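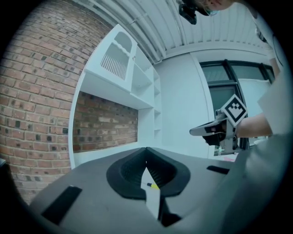
Ticket 300: right gripper drops out of tracking on thin handles
Status: open, workaround in place
Reported by: Hashini Khondokar
Assigned to: Shafiq Saha
Opened: 2019-11-09
2 comments | 3 shares

What happens
When I work the Vesel pair at the desk, the right hand loses its pose in the middle of a pick. The left one is rock solid (really, it's lovely now, great job on the last build!). The log says "marker lost" and the recording stops. Out of 25 picks I got 3 bad ones, all on the right.

What I tried
1. Restarted Skikus. Same fault.
2. Swapped the USB port on the right side. Same fault.
3. Changed the object. Pens fail when I roll my wrist to get them between the jaws, and so does the screwdriver with the yellow-and-black handle.
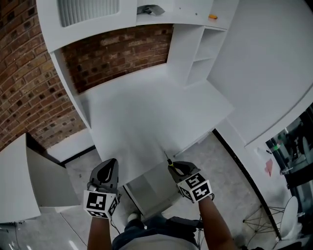 With the screwdriver I can hold still over the desk for as long as I like and the pose stays good. It only goes when I roll my wrist outward, and then it goes every single time, which made me very happy, as I'd been chasing this one since March and could never get it to repeat!

Comment, Shafiq Saha
Wonderful, a fault we can repeat! I ran your log through the Rutham viewer. At the moment of the drop the tracker sees one marker face, nearly edge-on, and throws it out. The cutoff is too strict. Please also check that the cable on the right isn't pulling your wrist over at the end of the roll.

Comment, Hashini Khondokar
Gave the cable more slack and it feels much nicer in the hand, but the drop is still there. I loosened the cutoff one step and the roll now tracks all the way through. There's a bit of jitter at the end, so I'm leaving this open until Jayawardena has the new build. Please don't use the loose setting for anything that drives the arm: a pose jump there means a sudden move.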